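Threads > Household > Energy

Filed under: Kitchen & Running Costs

Latest Popular Saved Search

Standby loads in a small kitchen: what I measured, in posts

1/ I spent most of December with a plug-in energy meter between the wall and each kitchen appliance in turn. Posting the results in order, with the method, as several of you asked for both.

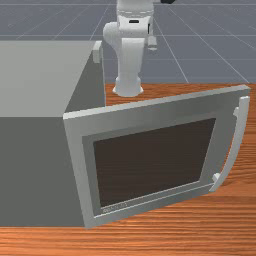
2/ METHOD

Meter is a Fleveck, the basic one with the grey display. It resolves to 0.1 W, though I don't trust it below 0.5 W. Each appliance was left on the meter for at least a full day with no use, then again over normal use. Readings in watt-hours, divided by hours elapsed.

3/ I did not use the instantaneous power reading for standby. Cheap meters handle small, spiky loads badly and the number jumps. Accumulated energy over a long period is steadier. Longer is better.

4/ MICROWAVE

Standby 2.1 W, nearly all of it clock and keypad. Over a year that comes to just over 18 kWh. In this house the cooking itself used more than the clock did, but by less than I expected. We mostly reheat soup.

5/ On power ratings. The figure on the front of a microwave is output into the food. The draw at the wall is higher. Mine is sold as 1,000 W and the meter showed 1,725 W at the peak on full power. That is on the high side. Age probably comes into it.

6/ Medium power on mine is full power switched on and off in long cycles. The average falls and the peak stays put. If you are sizing an extension lead, use the peak. Better still, don't use an extension lead.

7/ KETTLE

No standby at all. The base has a mechanical switch and draws nothing when it is off. The ones with a lit temperature display are another matter. Gopinath Kotian lent me his and it drew 0.9 W all day.

8/ FRIDGE

Can't be compared on standby, so I logged the lot. 707 Wh on the worst day, which was the day of the big shop. 372 Wh on the best, with the heating off and the door left alone. Same thermostat setting on both.

9/ Room temperature had more effect than I had allowed for. The fridge sits in an unheated extension. Below a certain point the compressor hardly runs, which looks good on the meter and is not always good for the freezer compartment. Check the handbook for the lowest rated room temperature.

10/ TOASTER, HAND BLENDER, SCALES

Nil, nil, battery. Moving on.

11/ COFFEE MACHINE

A Brasard, second-hand. 3.4 W with the light off, the worst of the group. It has a proper rocker switch at the back, and with that off it reads zero. The front button only puts it to sleep.

12/ Correction to 4. Thirumalai Sastry points out that some models let you turn the clock display off in the menu. Tried it. Standby went from 2.1 W to 1.3 W, so the annual figure drops to a little over 11 kWh. Thanks.

13/ To those asking about smart plugs: they have a standby load of their own. The Wiva I tested took 0.8 W with the relay open. Put one on a 1.3 W load and the saving is 0.5 W, before you count the price of the plug.

14/ Extractor hood and oven are hard-wired, so no readings. I'm not opening the fused spur for a thread. Washing machine is next, once I have the meter back from next door.

Older posts Next thread Back to Household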